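4.2 Changing and Laundering Bedding on the Calloway Adjustable Base

Read this section in full before removing any bedding. The instructions apply to all Calloway bases supplied with the Olton headboard bracket. For split-base models, repeat each step on the second side.

Before you begin

Return the base to the flat position and wait until the motor has stopped. Set the hand control to LOCK. The indicator on the control will show a steady amber light.

CAUTION: Do not change bedding while the head or foot section is raised. Fabric may be drawn into the hinge and damage the drive.

Removing the bedding

1. Take off pillows, throws and any loose items, and check that the hand control is not wrapped inside them.
2. Fold the bedspread toward the foot of the bed and lift it clear.
3. Release the corner straps of the mattress protector, starting at the head end.
4. Slide the protector off sideways. Do not pull it over the retainer bar at the foot.

Note: If a strap will not release, press the center of the buckle and push the strap inward before pulling.
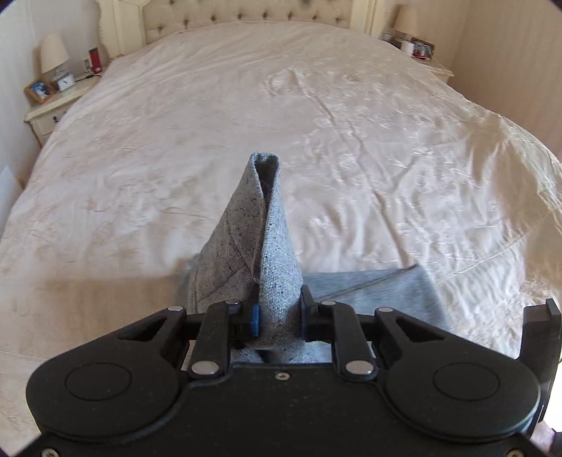

Sort all items by care label before washing. Woven throws and coarse fabrics should be washed apart from satin-finish bedspreads, as rough fibers may snag a smooth surface. Close all zippers and turn pillow covers inside out.

Washing the mattress protector

1. Wash on a gentle cycle in cool water with a mild liquid detergent.
2. Do not use bleach or fabric softener. Both will shorten the life of the backing.
3. Tumble dry on low for 20 minutes, then hang until fully dry.
4. Inspect the backing for cracks or peeling. Replace the protector if either is found – the approved replacement is Hitent part 426.

WARNING: Never place a damp protector on the mattress. Moisture may reach the motor housing through the ventilation panel.

Refitting

1. Lay the protector flat with the label at the foot end.
2. Fasten the corner straps. Leave enough slack to fit two fingers beneath each strap.
3. Replace the sheets and bedspread, keeping at least 3 inches of clearance between the fabric and the floor.
4. Set the hand control to UNLOCK and raise the head section slowly to its full height. Stop at once if the fabric pulls tight, lower the section and loosen the straps.

If the amber light remains on after unlocking, refer to Section 6, Hand Control Faults.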